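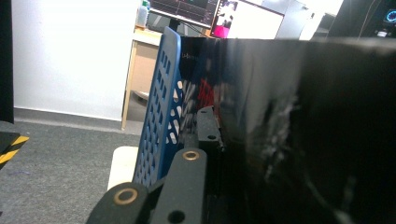 Re: Hand-held gripper demos, what to record

3 min read

Posted to the Triltum list, 5/9/20

> We have the arm side working at Batden and want to start collecting
> demonstrations by hand. Two questions. How many runs per task before
> it's worth training anything? And does it matter what is in the
> background? Our bench is near the desks and there are monitors on
> all the time.

On the first one, we trained at 200 runs and again at 602. The 200 set was enough to tell us the pipeline worked and that our gripper width values were being logged with the wrong sign. It was not enough to get a usable policy. I would train early anyway to catch that sort of thing.

On the background, we left ours alone. There are monitors on in our room too, and a desk with a bottle on it, and we didn't tidy up. What gave us trouble was shiny parts. A glossy black face picks up colored reflections and long streaks of glare, and they move when your wrist moves. Tracking dropped out most often when a surface like that filled half the view. The perforated blue plastic next to it was never a problem.

What we do now:

- Start each run with some wall and floor in view, then go in.
- Keep the fingertips visible the whole time. If you can't see both, redo the run.
- Move slower than feels natural for the last few inches.
- Have 4 people record, with no one doing more than half the set. Our first set was all one person and the policy copied his habit of coming in from the left.

We also tried remote control with the Povurness leader arm for the same task. The data was cleaner but each run took 3 times as long, and people got tired and sloppy by the end of a session. I'd keep it for tasks where the arm has trouble reaching.

The conversion script is in the Adams folder. It still expects the old timestamp format, so check that before you run a full batch.

Comments

Same trouble with gloss here. Matte tape helped some, but then you have tape in all your data.

Does the script handle two grippers?

No, one only. Two is planned for November.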